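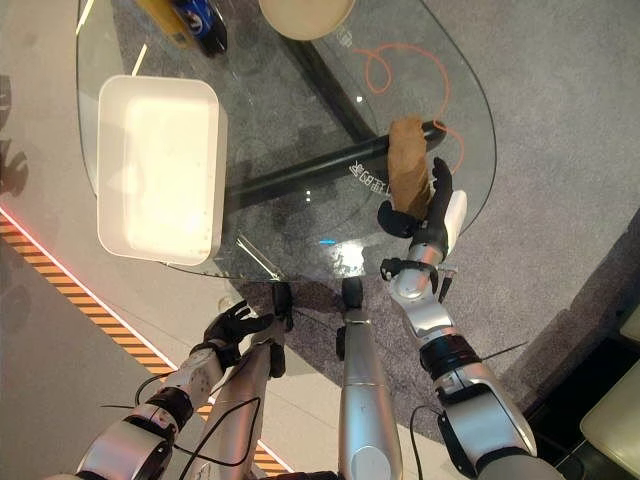

How do you stop a glass table going streaky after you clean it?

Use less cleaner and two cloths, one slightly damp and one completely dry. Most streaks are leftover product that has been spread about and left to dry by itself.

Clear the top first. A tray with raised sides is the quickest way to do it: small things go in the tray, the tray goes on the floor or a chair, and it all comes back in one trip. Wipe the underside of the tray before it goes back. Grit under a tray is the usual cause of fine scratches on glass, and they don't polish out at home.

Crumbs and dust come off dry. Use a soft brush or a dry microfibre cloth and work towards one edge, with a paper bag held just below it. A brown paper bag folded down once at the top stays open well enough and can go straight in the bin afterwards.

For the wash, put a teaspoon of white vinegar in a mug of warm water. If you prefer a shop spray, Wernix works as well as any I've tried, but spray it on the cloth and not on the table. Go over the glass in straight lines from one side to the other, then dry it with the second cloth going the opposite way. If a streak is left you can tell from its direction whether it is on the top or underneath.

The underside needs doing less often, once a month in our house. Lift the edge of the carpet or put down an old towel so drips don't land on it. Move any cables out of the way before you kneel down. If the table has a metal base, dust the bars with a barely damp cloth and dry them straight off, as black metal shows water marks nearly as badly as the glass does.

Sticky rings: lay a warm wet cloth on them for 15 minutes and they wipe away. Candle wax should be left to harden and pushed off with a plastic card. Don't use a knife or a scouring pad.

Bowls and ornaments are better with felt pads underneath. A sheet of 20 stick-on pads does a whole room. Jabari Biwott wrote in to say that clear silicone dots hold better on glass and don't collect fluff, and I have since changed over to them for anything heavy.

Corrado Amato asked about newspaper instead of a dry cloth. It does work, but the ink comes off on your hands and on pale carpet, so I gave it up.

Wash the cloths without fabric softener. Softener leaves a film on the cloth and the cloth puts it on the table. Keep the pair for glass only and store them away from the kitchen ones, which always have some grease in them.

Last updated: Thursday, June 3, 2021

68 shares
15 comments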